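Burnis Street Tenants' Association
Minutes, 13 Mar 2006

Meeting opened at seven, or when the door was found to be unlocked, whichever came second. Apologies received from the top floor, who could be heard through the ceiling.

Minutes of the last meeting were approved after the word "shouting" was changed to "discussion."

Laundry room. The Hollness dryer still takes quarters and gives back lukewarm air. Brandes Property Services has been written to 3 times and has replied once, to ask for our address. A fourth letter was agreed, with the address in larger type.

Potluck. Moved to April. Last year's sign-up sheet produced 7 potato salads, and the chair asked members to read the lines above their own before writing anything. Bowls left over from last year can be claimed from the hall closet.
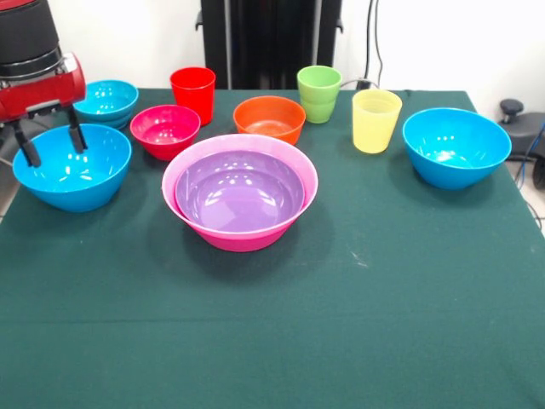 Parking. Two households claim the spot by the hydrant. The fire department also claims it. Tabled.

Funds. Balance stands at $342. A motion to spend it on a bench failed for want of agreement on which way the bench would face.

Any other business. The Gesterthorpe bus stop has been moved again. No one has been told where.

Closed 8:50.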